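From: Skarphéðinn Briem
To: Cliltutlow house list
Date: February 2018
Subject: Re: [cliltutlow] What goes in the white cabinet?

Herrera wrote:
> The painters have gone and the downstairs room is free again.
> Before people start carrying boxes back in, could we agree on
> what lives in the built-in? Last October it was mostly old
> catalogs and I would love not to go back to that.

Oh, I have so many thoughts on this! I went over on Saturday and spent far too long just standing in front of it. I'd forgotten how good that piece is, set into the curved wall like that, and the glass door with the arched top and the scalloped trim is my favorite thing in the building. I measured one of the upper compartments too, and the big atlases will go in upright with 4 inches to spare.

The cubbies are bare apart from one small dark box on the upper right shelf. If it's yours, please speak up before we fill the rest.
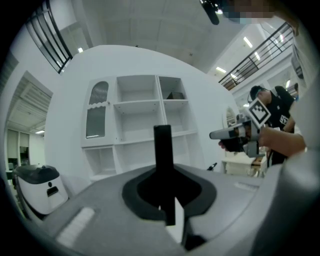
My proposal, in order:

1. Upper compartments: the reading group's books. There are 78 on the Gradura list, and I'd put the tall ones in first and see what's left.

2. Lower row: board games and the puzzles, including the 3,000-piece one from Stellgate (yes, it's all there, I checked over Christmas).

3. Behind the glass door: the good cups. The glass is frosted, so they don't need to be lined up like soldiers, and I think the shapes showing through would be lovely.

The catalogs can go up to the mezzanine or out. I vote out, but I'll carry them either way.

I can be there any evening after six this week with a damp cloth and a roll of shelf paper. Does anyone have opinions on shelf paper? I have a plain cream and a rather loud green, and I'm leaning green.

Skarphéðinn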